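Bimanual handover: receiving gripper releases on its own at low force

Forum index > Hardware faults > Grippers and end effectors

celtasness_bench
Posts: 53

Looking for a second opinion before I tear down a gripper. Two-arm cell, printed yellow fingers on both sides, parallel jaw, position mode with a current limit. The task is handing small metal parts from one arm to the other: hooks, rings, bits of wire. The software on top is Poso, build from November.

The fault: during a handover the left gripper closes, reports contact, holds, then opens by itself before the other side has let go. The command log shows no open request. Current drops to zero, the fingers spread a few millimeters, and the driver comes back with no error bit set. It happened on 6 of 60 handovers in the last run. The right gripper has never done it.

What I have ruled out:
Swapped the driver boards left to right. Fault stayed on the left.
Swapped the finger sets. No change.
Raised the current limit by one step. No change.

Supply is 24 V, shared between both grippers.

udville_tom8
Posts: 19

Thermal cutback. You are stalling a small motor against a hard part and holding it there. The driver folds back, the jaw relaxes, and it recovers once the winding cools. Lower the hold current after contact and it goes away.

celtasness_bench

I looked at that first. Housing temperature at the time of release is the same as on the good cycles. One of the six was on the second handover after a cold start.

udville_tom8

Housing temperature tells you very little about the winding. There is a lot of lag in a small sealed unit.

gearlash
Moderator

Two handovers from cold is not going to heat a winding enough to matter at those currents. I would look at the cable. The fault stays on the left after a board swap and a finger swap, so what remains is the motor, the encoder and everything between them and the board. Does the release correlate with wrist angle?

Also, no error bit plus zero current sounds like the driver restarted. Some of them come up torque off and clear their own status. Check the uptime counter if yours has one.

celtasness_bench

It has one. I was not logging it. Will add it and run again.

kiều_retrofit
Posts: 6

Separate point, and I think it matters more. What stops the other arm from moving when this happens? If the left gripper lets go and the sequence carries on, the right arm retracts with a part nobody is holding at one end. With a bent wire that can whip. We had a hook leave the cell that way and land on the operator's side of the bench. No injury, but we do not run handovers now without a loss-of-grip stop.

celtasness_bench

Nothing stops it at present. Poso checks grip at the start of the step and not again.

udville_tom8

These are paper-clip sized parts. A full stop on every grip flicker will make the cell unusable. Safety glasses and a slower retract are enough.

kiều_retrofit

Glasses are the last layer. He has a fault he cannot explain in the actuator that holds the part. Until it is explained, the stop goes in. It does not need to be a full stop. Pause both arms, hold both grippers, wait for a person.

gearlash
Moderator

Agree with the pause. Poll current on both sides through the whole handover and trip when either one reads below threshold for three samples. Single-sample trips will annoy you.

OP, post a view of the handover pose. I want to know what the fingers are closing on and how near the jaws get to each other.

celtasness_bench

From the wrist camera on the left arm, in the handover pose. 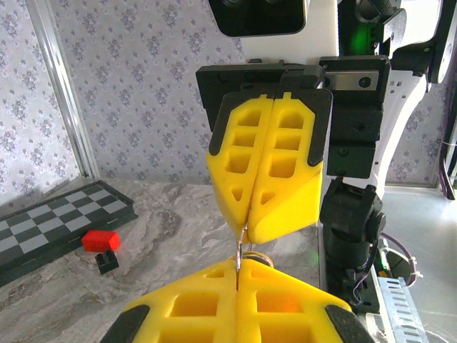 Handover pose. Upper gripper on the wire hook, metal ring just above the lower fingertips.

gearlash
Moderator

Thanks. The tips are close together, so any error in the approach goes straight into the fingers through the part. It would be worth backing off and handing over with more of the hook exposed. I do not think it explains the release, though. A side load would show as a current spike, and you are reporting zero.

Can't judge the left gripper's wiring from this angle. Check the strain relief by hand with the power off.

udville_tom8

With that little metal between the tips you are closing finger on finger. That is a stall against a hard stop. I stand by thermal.

celtasness_bench

Results. Pause logic is in, with the three-sample trip. Ran 60 more handovers with the uptime counter logged. Four releases, and the counter reset on all four. So the driver is restarting. All four were with the wrist rolled past 90 degrees.

Power off, I flexed the left harness by hand with a meter on the 24 V line. It goes open at the crimp when the cable is bent toward the forearm. The harness did not move when I swapped the boards, which is why the fault stayed put.

udville_tom8

Fine, it is the harness. I would still lower the hold current.

celtasness_bench

Already done, 20 percent down after contact. New harness is on order with a longer service loop. The left gripper stays locked out until it is fitted.

kiều_retrofit

Keep the pause logic in after the repair. And check the right harness while you have the meter out, same crimps and same age.

celtasness_bench

Right side reads good through the full roll. I am replacing it anyway. Leaving the thread open until I have a clean run on the new parts.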